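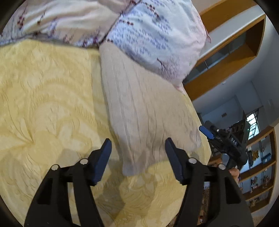

Cumelance Comedy Night, planning meeting, 10/16/19. The meeting opened with the question of whether to book one headliner or keep the mixed bill of sketch and stand-up. The group agreed to keep the mixed bill, with the sketch troupe Faltenow closing. Set dressing for Faltenow's bedroom sketch came up next. A pale yellow quilted bedspread with the raised floral and leaf pattern was approved for the bed, as plain white glares under the front lights. The sketch runs 13 minutes and will not be shortened.

Minutes of the August meeting were approved with one correction: the Cabello Room seats 63 at tables, not 36.

Tickets. A price of $13 was agreed for all seats. A proposal for a cheaper balcony rate failed — the balcony has only 29 seats and two of the rows have a poor view of the stage. Door sales will be cash or card.
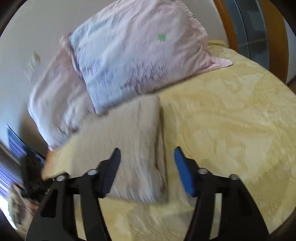

Pillows and folded beige blanket on the yellow spread.

Running order. The host will do a short opening, followed by three stand-up sets, the intermission, and Faltenow. The ventriloquist act moves to the first half at the performer's request. Each stand-up gets a warning light at one minute.

Recording. Gralodon has offered to film the show for a later special. Members asked who would own the footage and whether acts could pull their material. No decision. The draft agreement will be sent out before the next meeting, and acts will be asked for written consent either way.

Sound. The second wireless mic still drops out near stage left. A replacement will be rented for the night.

Other business. Posters need the new start time. The old ones in the lobby are to come down.

Meeting closed. Date of next meeting to be set by email.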